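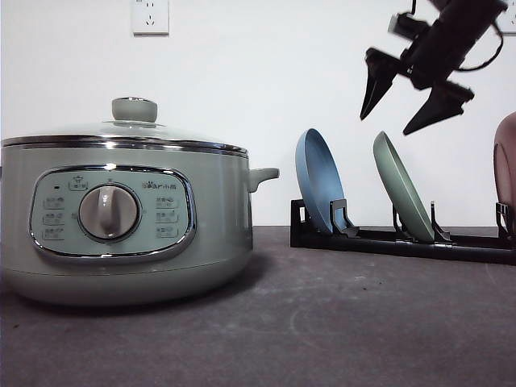

Hi Guoqing, the rental survey for Stedley is further along than I expected when we last talked, so you get a slightly longer note than usual. We now have 3262 usable listings in the spreadsheet, all with a price, a floor area and a street name, and the duplicates are gone (I hope!). The slow part is still the category for furnished units. Landlords write "fully equipped kitchen" for almost anything, and a green multi-cooker with a glass lid and a big dial on the front can end up doing the work of a stove in the ad. I've decided a place only goes in as furnished if the listing names a bed, a table and a fixed cooktop. Countertop appliances don't get it over the line. That moved a fair number of studios near Uster Street back to unfurnished, and the gap between the two groups looks much more believable now.

## Where the money went

Most of this quarter's grant went to data entry and to the license for the older listings. I also spent 500 dollars on printing and mailing the tenant questionnaire, which wasn't in the original budget line. I moved it over from travel, as you and I agreed on the phone — the revised sheet is attached. Travel is low anyway, as I've been doing most of the landlord interviews by video.

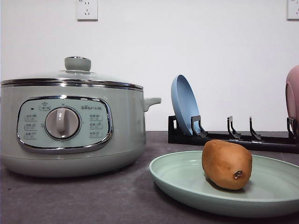

The questionnaires are coming back slower than the online ones did, but they're better. People write in the margins! I'm getting notes on deposits, heating costs and how long repairs take, and I'd love to give those a page of their own in the final report if you're okay with that.

## What's stuck

- Navemano, the management company with the big blocks by the river, still hasn't sent its vacancy numbers. I've asked 3 times now and will try their leasing office directly next week.
- The neighborhood map needs redrawing. The Ren district was split last year and our old boundaries run straight through it.
- I'm around two weeks behind on the chapter about short-term rentals.

## Next

First the map, then the short-term chapter, then a full draft for you in November. I'd like to keep the charts plain and put the big tables at the back, where the people who want them will find them anyway. Could you let me know whether the board wants printed copies? The print shop needs a fair bit of notice, and I'd rather book it early.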